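Search this site... Go

Against the High-Gloss Table

Furniture makers still sell gloss as the durable choice. I think they are wrong, at least for tables that people eat at. A hard, reflective film shows every scratch, and the usual repair is to strip the whole top. A thin satin coat wears sooner, but one worn area can be sanded and recoated in an evening.

The second argument concerns light. A satin surface scatters it, so the reflection from a window spreads into a broad pale patch and the grain stays readable inside it. On gloss the same window becomes a hard white shape, and the eye goes to that.

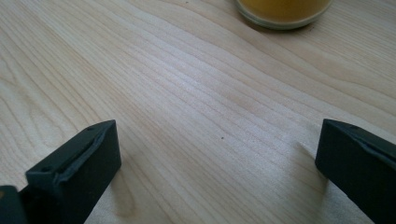 Pale wood with a low sheen. The grain curves more widely at left and tightens toward the right.

Light wood has one real cost: small dark specks show. A crumb that would vanish on walnut is plain to see on a blond top. I count this as useful — it gets wiped up.

Glasses are the harder case. Juice left under a base will mark a thin finish sooner than a thick one, and I accept that. My own table, bought from Liseter for 700 dollars, has had two such rings. Both came out with 400 grit and a fresh coat.

Comments (2)

Katherine Cuervo: Gloss is easier with small children. Wipe and done.

Eliécer Zapata: What do you use for the recoat? Patico oil went sticky on mine.

Related
Sanding between coats
Mutis chairs, one year on
Do you need a coaster?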